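Zurnus Duvet Cover Listings

README, version 2
Last changed Aug 25, 2019

What is in it

2,000 duvet cover listings copied from 45 online shops. Each row has four fields: stated size, stated fabric, stated thread count and price. The word "stated" matters. I copied what the shops wrote, and I would not bet much on a good part of it.

Thread count is the worst field. Some shops count every ply in the yarn as a separate thread, some clearly don't, and most never say which they do. Sorting by this column tells you who is boldest with numbers. I left it in because people kept asking for it. 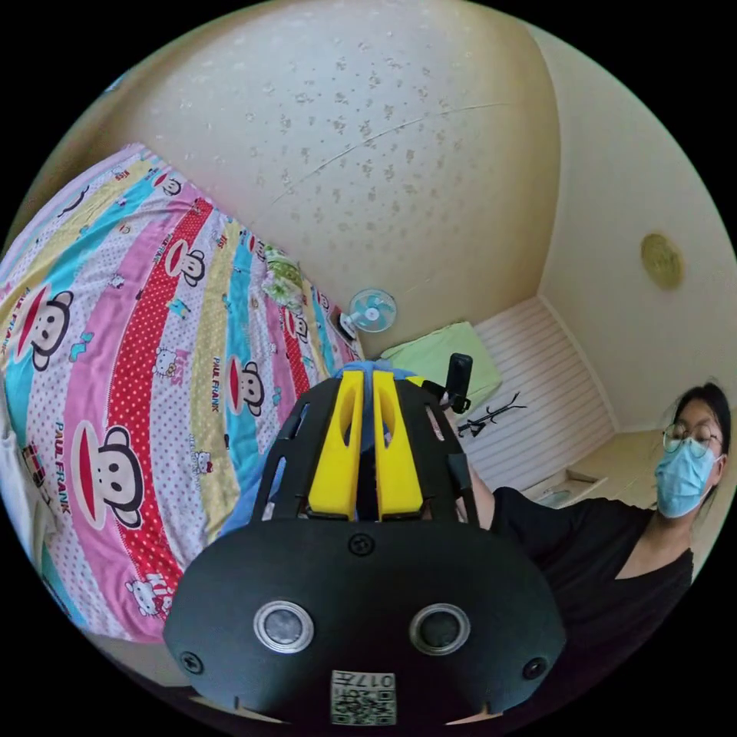 How it was collected

Listings were saved by hand in February, page by page. Where a shop sold the same cover in several sizes, each size got its own row. Sets with pillowcases are included, and the price is for the whole set, so don't compare them with single covers without checking the notes column first.

Size names are a mess. "Full/queen" is kept as one value, even though a cover that claims to fit both often fits neither very well. Vorel lists "oversized queen" and gives no measurements at all. Those rows are blank.

Prints are tagged very loosely: plain, stripe, floral, character, other. A striped cover with cartoon faces on it goes under character. I know that is arguable.

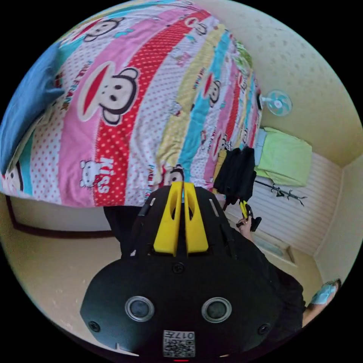

Prendergast wrote to say that its thread counts are taken straight from the mill and should be marked as verified. They are not marked as verified. A number passed along by a seller is still a number from a seller, and no mill paperwork came with the message. Clirkska asked for the same thing and got the same answer.

Known problems

Fabric names are unreliable. "Microfiber cotton feel" was entered as polyester, and "cotton rich" was entered as unknown – I have yet to see a shop explain how rich. Sale prices were saved as shown, with the crossed-out "old" price ignored.
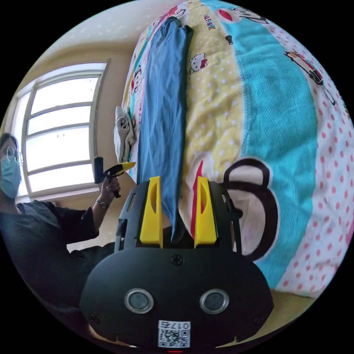 Figure 3. Next to a bed.

Use

Fine for looking at how bedding is described and priced. Poor for deciding which cover to buy, and useless for anything about wear, washing or shrinkage. Corrections are welcome if they come with a source.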